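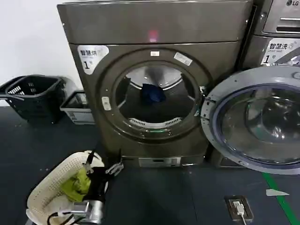

**Re: Is a shared laundry room worth it, or should we all just buy our own?**

**plinth_and_co** wrote:

I've read the Vunville proposal twice and I'm still not convinced. They want us to give up the machines in our own units and share a small set on the ground floor, with the Palow booking app on top. Supposedly this saves every household 109 a year. Saves it how? Nobody has shown any working.

I do one dark wash and one light wash a week. I can't see myself carrying baskets down two flights for that, then sitting about while someone's jumper finishes.

**grommet32** wrote:

The working was in the second attachment, though I agree it's thin. They've assumed every machine dies after 12 years and that all of us dry indoors all winter. Mine is older than that and runs fine.

My worry is the little shop corner they want to bolt on. Jars and bottles on a wire rack, refills at "member prices". I've seen member prices before.
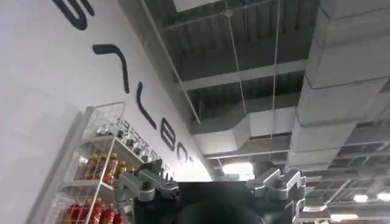

**soggybottom** replied that the refills are the only part worth having, and that anyone still buying a new plastic bottle every month has no business complaining about cost.

**grommet32** wrote:

I'll complain about cost all I like, thanks. Plelix liquid was cheaper in the supermarket last time I looked, and I didn't need to join anything.

**halfload** wrote:

Can we get back to the machines? The question for me is whether one washer and one dryer with separate doors beats a combined one. I had a combined one for years. It took all afternoon and everything came out creased and slightly damp at the cuffs. Two proper machines side by side would be a step up, even if I have to share them.

What I don't believe is the claim that people will run full loads. They won't. Half of us would put a single top in and press start.
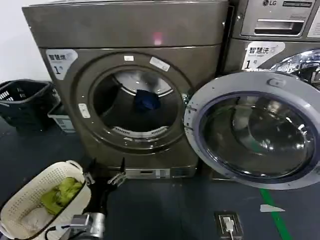 *Door open, one dark blue thing in the drum.*

**plinth_and_co** wrote:

My point exactly. If the charge is per cycle, small loads are a bad deal for whoever's paying, and if it's a flat fee they're a bad deal for the rest of us. Which is it? The proposal says "fair use", and that means nothing until there's a row.

**soggybottom** wrote:

So put a price on it and stop fretting. The place I used in Marín charged by the cycle and people filled the drum soon enough.

**halfload** wrote:

Or they overfilled it and left with wet towels. I've seen that too. A dryer needs room for things to tumble. And who checks the vents for fluff? I'd want that in writing before June.

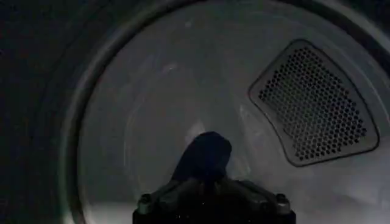

*Board: Vunville Residents' Household Club › Laundry & Cleaning*

**grommet32** wrote:

Vents, yes. Also pockets. Three tissues in a dark wash and the next person gets the lot.

I'd go for a trial, with no fee and no giving up our own machines until it's over. If the booking app falls over in the first week, we've lost nothing.

**plinth_and_co** wrote:

I could live with a trial. I still want the sums behind that 109, and I'm not signing anything with "fair use" in it.

**soggybottom** wrote:

You'd argue with a peg bag. Fine, trial it is. I'll ask for the sums.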